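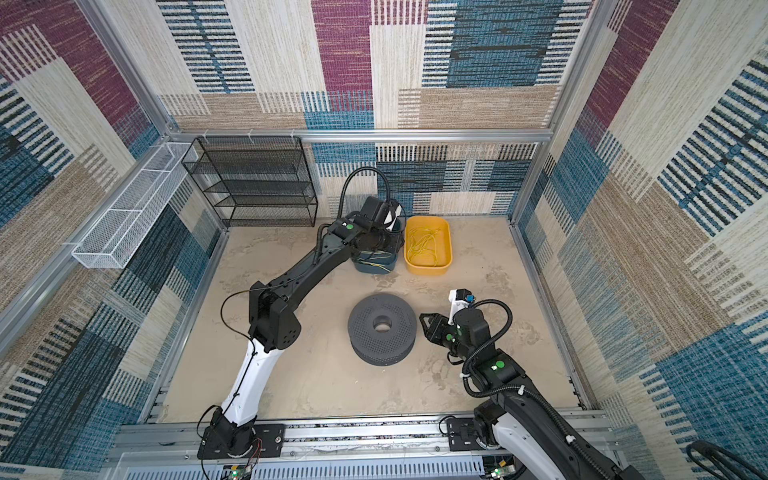
Cell 2, two arms, perforated drum between them, cord bins at the back.

Home | Notebook | Parts | Cell log | Search

May, cell 2, cord winding

Chore under test: take cord from a bin, wind it on the drum, leave the bin tidy. A person does this at a bench without looking. I want to know if Drendinico's two-arm policy is any closer than it was on the folding work.

Setup notes. Drum sits in the near middle of the surface, flat side up, hole in the center. Teal bin left, yellow bin right, both against the back wall. Mesh shelf and wall basket left empty for this block. Florko controller build 107, no changes to gains. Episode limit 900 steps.

Task split as written in the Babaei sheet: one arm feeds, the other steadies the drum and keeps tension. Steadying is the weak half. The drum is light and walks across the mat if the fingers push on the side wall. Tried gripping through the center hole; better, but it costs wrist clearance on the feed side.

Second problem is the cord itself. It keeps its bends. A kink near the drum stands up and the next turn crosses over it. Thin yellow cord is worse than the thick rope for tangles, better for laying flat.

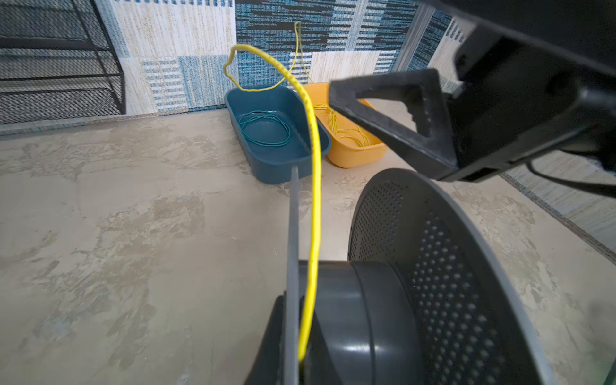

Wrist view. Yellow rope up from the spool, kinked loop at the top, teal and yellow trays behind.

Scored 8 episodes by hand. 4 counted as wound, using the loose rule (cord on the hub, no loop outside the flange). Under the strict rule I would pass none of them. Listex scoring script disagrees with me on loops that stand clear of the drum, needs a look.

Answer for now: fetching cord, yes. Winding it so the next person can use it, no.

To do: try a heavier drum. Start from a straightened lead end. Log wrist torque on the steadying arm.

This site uses cookies to keep you signed in. Accept | Settings

Recent entries
Towel folding, cell 1
Bin sorting with mixed cable
Gripper finger wear
Sweeping crumbs, first try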